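# Teaching a robot to pick up soft clothes with hand-held grippers

These notes are for a person who records demonstrations for the first time, with one gripper in each hand. They cover jackets, shirts, blankets and other soft things which have no fixed shape. For cups and boxes the advice is partly different, and Meriem Ouali has written a separate page for them.

I assume that your grippers are already assembled and that the recording program Costimik is installed on your computer. If not, please do this first and come back later.

## Before you start

Choose a place on the floor where you can kneel and turn freely. A normal living room is good. You do not need to make it perfect, and it is even better if the cushions and blankets stay where people usually keep them. The robot will later work in homes, and homes have many things in them.

Then check the following:

- The grip pads sit firmly on the fingers. Pull each pad lightly with your hand.
- The fingers open and close without noise and without stopping halfway.
- The cables have enough length to reach the far side of your working area.
- The lens is clean. Use a dry cloth, never your sleeve.
- There is free space on the disk for the whole session. We keep 80 gigabytes free.

Lay the cables behind you or to the side before you pick up the grippers. If a cable crosses the place where the garment must go, you will drag it over the fabric in every recording, and I have lost one full morning in this way.

## Calibrate the opening

In Costimik, open the calibration page. Close the fingers completely, wait until the number on the screen is stable, and press Save. Open them completely and press Save again. Repeat for the second gripper.

Do this at the start of each session, even if nothing was changed since yesterday. The trigger spring becomes softer after some hours of use, and then the closed position is not the same anymore.

## Approach the garment

Start each recording with both grippers above the floor, open, and hold them still for one second. After this, move toward the garment at the speed you would use to take a sleeping cat. Fast movement gives blurred video, and the tracking can lose its position.

Open the fingers wide early, when you are still far from the fabric. Beginners often open at the last moment, and the robot then learns to arrive with closed fingers and push the cloth away.

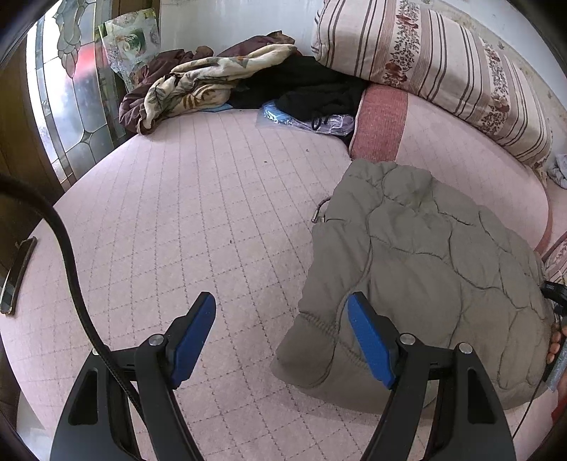
Johannes Matlala

With a puffer jacket, look for a place where the fabric has an edge or a fold. On the seam next to the zipper there is usually enough material to hold. In the middle of a puffy panel the pads press the filling down, the fabric slides out, and you only get a small pinch of the outer layer. If the jacket is crumpled, do not make it flat with your knee or your free fingers. The robot does not have a knee, so everything in the recording must be done by the grippers.

Keep away from the metal zipper pull. It is hard and small, and when it comes between the pads you feel a strong grip although the fabric is hardly held.

## Close and lift

1. Bring one finger below the edge of the fabric and let the other stay above.
2. Close slowly until you feel resistance in the trigger.
3. Wait for a short moment.
4. Lift by the width of your hand and wait again.
5. If the fabric stays, continue with the second gripper.

The two waiting moments look unnecessary, but please keep them. When Salma Abdelaziz trained our first model, she compared sessions with and without the waiting, and the model without it often lifted before the fingers were closed.

Do not twist your wrist more than your robot arm can twist. Our arm stops earlier than a human wrist does. The software shows a yellow line at the bottom of the timeline when you pass the limit, but it is shown only after the recording, so you have to learn the feeling.

## Use the second hand

For a jacket we normally hold one shoulder with each gripper, lift, and lay it down with the front side up. Move the hands one after another in your first sessions. When you are comfortable, you can move both at once.

Do not change which hand begins from one recording to the next without a plan. We do blocks of 20 recordings with the left hand first, then the same number with the right. Between them, throw the jacket down again so that it falls in a new shape. Throw it, do not arrange it. Arranged jackets look all alike.

## When you make a mistake

If the fabric falls, you can open the fingers, go back a little and try again in the same recording. Such corrections are useful and we mark them with the label "retry". Stop and delete only in these cases:

- you touched the garment with your bare hand
- a cable pulled the gripper
- the tracking light became red
- another person walked through the working area

## Check the session

Play every recording once at double speed. Look whether the pads are visible when they meet the fabric, and whether the opening value goes down at the same time. If there is a delay between video and value, restart the program and calibrate again.

Our jacket set has now 343 recordings, and 14 more wait for review by Venla Kinnunen. Name your files with the garment first and the hand second, for example `jacket_left`, and the program will add the number.

When you finish, open both grippers fully before you put them away. Pads that stay pressed together overnight get a flat mark and hold thin fabric badly the next day.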